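Mametti Word Lists
Data card and README

Mametti is a set of short English word lists for early spelling and word-building games. It grew out of the lists that Devside kept for its own puzzle app, which were cleaned up and split off so that other people could use them without the rest of the code.

The full set holds 2,000 words. Of these, 900 are three letters long, and the rest have four or five. Every word comes with its length, a level, a rough sound pattern and a flag for words that share all their letters with another word in the set.

What is in the download

words.csv is the main file, one word per row.
pairs.csv lists the 443 anagram pairs, such as "map" and "amp" or "tea" and "eat".
dropped.txt has the words we took out, with a short note next to each.
LICENSE and CHANGES are what you would expect.

All files are UTF-8 with Unix line endings. There is a header row in both CSV files. Fields are separated by commas, and no field has a comma inside it, so you can split on the comma if you don't want to load a CSV library.

Columns in words.csv

word: the word in lowercase
length: number of letters
level: 1, 2 or 3
pattern: C for consonant, V for vowel, so "cat" is CVC and "stop" is CCVC
shares: yes if at least one other word in the set uses exactly the same letters
source: dagdelen, penix or devside

The letter y counts as a vowel in "sky" and a consonant in "yes". We set this by hand. Please report any that look wrong.

Levels

There are 3 levels. Level 1 is for words that sound the way they are spelled, with one short vowel and no doubled letters. Level 2 adds blends, doubled letters and the common pairs sh, ch, th and ck. Level 3 is everything else, including silent letters and words like "said" that have to be learned whole.

Levels don't follow length. "Stamp" is five letters and level 2, while "eye" is three letters and level 3. If your game sorts by length only, you will get some hard words early on.

Letter case and lookalikes

Everything is lowercase, including in pairs.csv. We don't store capitals, and names of people and places were left out. Games that use loose letters — tiles, magnets, foam shapes — run into the problem that some lowercase letters turn into others when rotated. The usual groups are b, d, p and q, then n and u, and in many typefaces m and w. The data doesn't mark these. If your game lets letters spin freely, you should decide whether a flipped p may be used as a d, and build your own list of matches on top of ours.

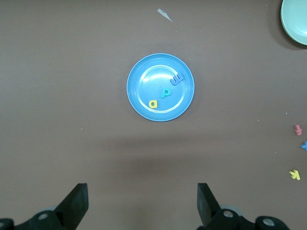
Foam letters on a plate, with a yellow "a" and a teal-green "p".

Sources

The Dağdelen list was typed in from a set of printed classroom cards and makes up most of level 1. The Penix list was a plain text file of four- and five-letter words with no levels, so we assigned those ourselves. The Devside words were added last to fill gaps, mostly in words starting with j, v and z.

Where two sources had the same word, we kept one row and credited the older list.

Known problems

Spelling is American only. "Gray" is in, "grey" is not.
Plurals are uneven. The Penix list had many and the Dağdelen list had almost none.
A few level 2 words could well be level 3, depending on accent. "Wash" and "walk" have both been moved twice.
The pattern column treats x as one consonant, even though it stands for two sounds in "box".

Updates

The last full check was on 14th August. The February release changed the column order, so scripts written before then should read columns by name. Fixes are welcome as pull requests against words.csv — leave pairs.csv alone, it is rebuilt by the script at each release.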